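Programs > Population and Resources > Grantee Reports

Progress report to the Oddsson Fund
Household water and family size in the Nivholm district
16 Mar 2020
4 min read

We're very happy to be sending this one. When we wrote to you last August we had a survey form, a rented van and a lot of opinions about what a growing town does to its water supply. Now we have numbers, and some of the opinions have had to go!

As a reminder, the grant pays for a study of three neighborhoods in Nivholm (Jirkari, Hikholm and the old harbor streets) where the population has grown much faster than the pipes. We want to know how larger households cope, what they give up first, and which small fixes would help them most while the town waits for a bigger reservoir.

Surveys

The door-to-door round is finished. We completed 616 household interviews, and the last of them came in the week before the roads got bad, so we were lucky with the timing. Jirkari was the easiest by far. People there have been arguing about water for years and were glad to be asked (one interview ran to almost two hours, and the interviewer came back with a jar of pickles). Hikholm was slower. Many families work shifts at the cannery, and we had to switch to evening visits, which ate into the travel budget a little. We moved money over from printing to cover it.

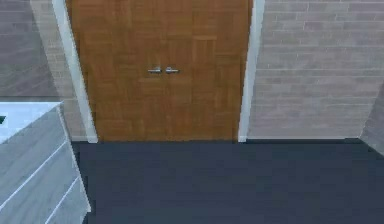 The harbor streets gave us the most surprising answers. We went in expecting the biggest households to use the most water per person, because that's what the town's own planning notes assume. Our early tables point the other way. Families of five or more share washing loads, cook in bigger batches and reuse rinse water on the garden, and their use per person comes out lower than in the small apartments. We still need to check this against the meter readings, so please don't quote it yet, but we're excited about it.

Meter data

The water office agreed to share readings for 4,000 addresses with the names taken off. Getting to yes took longer than we planned, and the first set of files arrived with two streets swapped. That has been fixed. Matching the readings to our survey areas is going well, and the Jirkari portion is done.

Community meetings

We held 3 evening meetings, one per neighborhood. Turnout in Hikholm was low, and we think we picked a bad night. The other two were full, and the talk went well past water: school places, rents, whether young people will stay in Nivholm at all, what the coast will look like when their children are grown. It's hard to keep a discussion about population to one subject, and we've stopped trying. The notes from those evenings will be a chapter of their own in the final report.
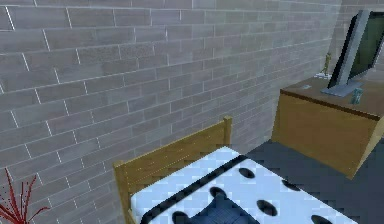

Progress Report No. 5

Spending

We're within budget on every line except travel, as explained earlier. The printing money we moved over won't be missed, as most people asked for the summary by email anyway. The tablets bought in the first period are all still working.

What comes next

Finish matching the meter readings for Hikholm and the harbor streets.
Rerun the household size tables with the metered figures.
Send a plain two-page summary to every home that took part.
Hold a second Hikholm meeting, on a night that suits the cannery shifts.

One question for you. Several families asked whether the rain barrel trial could start before the final report is written. We'd love to say yes, and there's enough left in the equipment line for a small first batch in Jirkari. It would need your approval in writing, and we can send a one-page plan as soon as you'd like to see it.

Contact: Nivholm Household Water Study, project office | © 2020 | Back to top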